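Shoe storage

Shoe storage is the keeping of footwear in a home when it is not being worn, along with the sorting and care that go with it. It covers racks, cabinets, benches with a compartment under the seat, boxes, hanging pockets, and the plain habit of lining shoes up on the floor near a door. In many households it is a matter of custom as much as of space, and shoes never go past the entry.

History

Before closets were common, most people owned one or two pairs and kept them by the bed or the hearth. A household inventory from Floltthorpe dated 1586 lists "a borde for shoon" beside the kitchen door, an early mention of a shelf kept only for footwear. Low open racks became common much later, when families began to own separate shoes for work, sports, and going out. The tilting cabinet, in which shoes stand nearly upright behind a drop-down front, was sold for narrow hallways under names such as the Plestier and the Modwood. The Modwood held 10 pairs in its tall version.

Types

Open racks let air reach the shoes and are easy to use, but they collect dust. Closed cabinets look neater and hold odors. Boxes suit shoes worn only part of the year, such as winter boots put away until cold weather returns. Over-the-door pockets work for flats and children's shoes and tend to sag under anything heavy. Floor trays are used mainly for footwear that comes in wet.

Sorting

Sorting normally begins with all the shoes out on the floor, where they can be matched into pairs. Alcides Cuervo, in his handbook on small hallways, divides them into daily, weekly, and seasonal groups and gives the daily group the shelf at hand height.

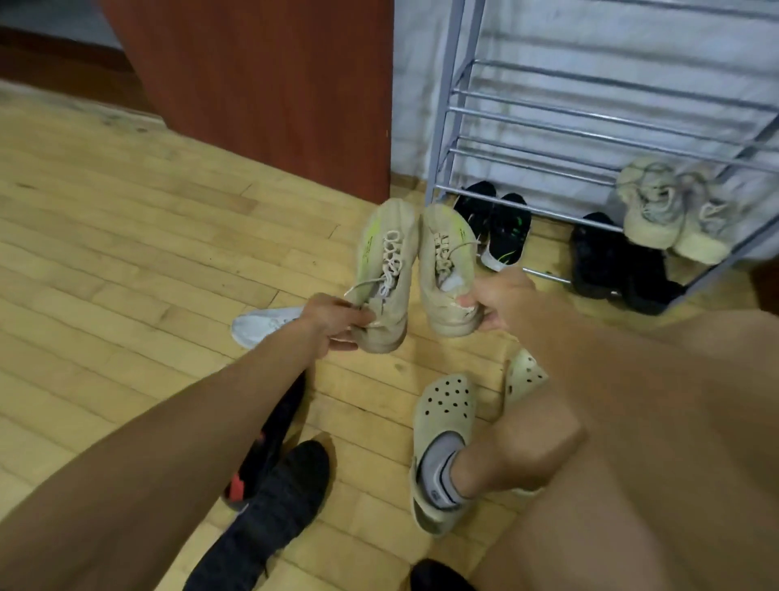
Pairs are usually stored side by side. Placing one shoe heel out and the other toe out saves a little width, because most shoes are wider at the ball of the foot than at the heel. Knit and mesh uppers crease if heavier shoes are stacked on them and are best kept on top.

Care in storage

Shoes are brushed and dried before being put away. Damp pairs can be stuffed with plain paper, changed once it feels wet. Chih-ming Cheung recommends leaving 20 millimeters between the back of a cabinet and the wall for air. Cedar blocks are used against odor and need light sanding when the scent fades.

See also: Boot tray, Closet, Mudroom, Shoe tree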